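Updated working rules for two-arm setups
September 12, 2026

The revised rules for collecting household task recordings take effect with the next batch. They replace the sheet that went out last December. Most of it is unchanged, but the sections on floor tasks, cables and stopping have been rewritten, and operators at Birnthorpe and Melis should read those in full before their next shift.

The old sheet was written for tabletop work. It assumed that everything the arms touched would be at table height, and that a dropped item would land on a mat. Sweeping, picking up and sorting on the floor have now become a regular part of the schedule, and the old limits did not fit. Operators were filling the gaps with their own habits, and the two sites ended up with recordings that could not be compared.

Floor tasks first. Set the bucket or bin down before the arms are powered, and do not move it by hand once they are live. Small items to be swept or picked up go out in the layout given on the task card. If the card says a line, lay a line. Anything on the floor that is not on the card should be cleared away or written in the log under "other items." Pet dishes, shoes and door stops count as other items.
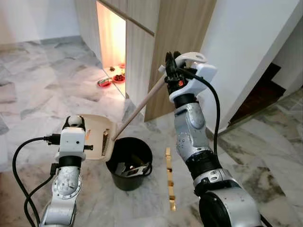

Long tools need more room than people tend to allow. A broom held near the top of the handle can reach well past the gripper, and a small turn of the wrist moves the far end a long way. The new rule is 100 cm of clear space on every side of the longest tool in use, measured with the tool at full reach. For a tool held in one arm while the other holds a pan or tray, practice the approach at low speed twice before recording. Keep the grip force at the setting on the card. Baldur Thygesen went through the Nostex logs over the summer and found that most slipped handles came after someone had raised the force to fix an earlier slip.

Cables. Each loop outside the arm must be checked through the full range of the wrist before the first recording of the day and again after any change of gripper. A loop should have enough slack to follow the wrist without pulling on the connector, and it should never reach the floor or the tool. If a connector has worked loose, power down, reseat it and note the time. Tape is allowed as a repair until the end of the shift only.

Speed. The limit for floor work is 200 mm per second at the gripper. The tabletop limit stays where it was. Please do not carry settings over from one to the other. The Þorgeirsson profile loads the tabletop values by default, so it has to be changed by hand each time until the update is ready.

Stopping. Anyone in the room may call a stop, including visitors. The operator stops both arms, even if the problem is with one. Nobody reaches in to take a tool out of a gripper until the power light is off. A stopped recording is kept and marked, never deleted. Last year's review had to leave out 100 recordings where the stop had been trimmed from the end and there was no way to tell what had gone wrong.

Household rooms have a few rules of their own. Doors to other rooms are either closed or blocked with the low barrier. Polished stone and tile should be dry, and the base should be checked for movement by pushing it firmly by hand with the power off.

Printed copies will be at both sites by the end of the month. Send corrections to Baldur, with the section number in the subject line. Signed training sheets go to the shift lead as before.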